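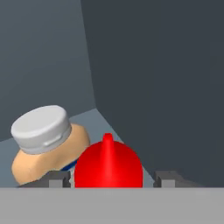 How many demonstrations do you need before a simulated arm can learn a simple kitchen task?

Fewer than you might fear for a first try. A couple hundred clean ones will get you a policy that does something recognizable, and you can grow the set from there. Our kitchen set stands at 1140 kept episodes, and we were already learning useful things long before it got that big.

I'm Lenka Pešek, and I look after data collection for Parsa, our household manipulation project. This page walks through how we record demonstrations in simulation, from an empty folder to a set you can train on. You'll need a simulator with a kitchen in it, a teleoperation device you can stand to hold for an hour, and plenty of disk space. We use Zandum for recording and replay, but the steps carry over to whatever you have.

1. Write the task in one sentence

Do this first, before you launch anything! Ours are short: "Pick up the ketchup bottle and put it on the counter." If you need the word "then" more than once, split it into separate tasks. The sentence gets stored with every episode as the language instruction, so spell things the same way each time. We once had "ketchup," "catsup" and "red bottle" all in one batch, and Sabina Michalík spent an afternoon merging them.

2. Set up two views

Record a camera on the wrist and one looking at the whole counter. The wrist view is wonderful for the last few inches of a grasp, when you want to know exactly what sits between the fingers. It's nearly useless for working out where you are in the room. The wide view covers that part. Save both at the same rate as the joint states, and check that the timestamps line up before you record anything you care about. An offset of even a few steps will teach the policy to close its fingers late.
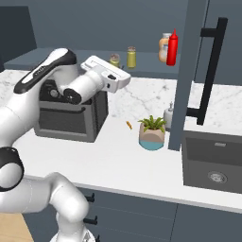 Once both streams are saving properly, drive the arm around for a few minutes without recording. Reach for the shelf, come back over the counter, go down near the sink. You want to find the awkward spots now: the places where the elbow runs into something, or where a cabinet door is in your way. Write them down. If a target can only be reached with the arm twisted up near its joint limits, move the robot base and try again.

3. Decide what gets shuffled

Every reset should change something. We shuffle object positions, the clutter around the target, the starting pose of the arm and the lighting. Keep the ranges in one config file and store the random seed with each episode, so any of them can be rebuilt later.

Crowded layouts are my favorites. A bottle standing by itself is easy, and a policy trained only on easy bottles will plow straight into the neighbors the first time they're close together. Let things land next to each other. Let some of them fall over, too.

4. Record

Work in short blocks. We do 11 episodes, then stop and stretch. A tired operator makes jerky, hesitant motions, and the model will copy every one of them (it's a very loyal student).

Move at a steady pace. Pause as little as you can before grasping. If you miss, you have a choice: back off, correct and finish, or throw the episode out. We keep a good recovery whenever it's smooth, and tag it "recovery" in the notes field. Those episodes helped us a lot more than I expected.

5. Replay everything

Play the saved actions back from the stored seed and see if the task still succeeds. Some won't. Contact is touchy in simulation, and a bottle that was barely held the first time may slip on replay. We run each episode 3 times and keep it if at least 2 succeed. Then skim the wrist video at high speed, looking for black frames, stuck grippers and objects that jitter through a surface.

6. Train early

Don't wait for the full set. Train a small policy on your first batch overnight and watch it fail in the morning. It's the most fun part of the whole job! You'll see right away which starting poses are missing, and your next batch can go straight at those gaps.

Our config file and the replay script are in the Parsa folder on the Plilbridge server, under "collection." Start with the config, and change the output path before you run it.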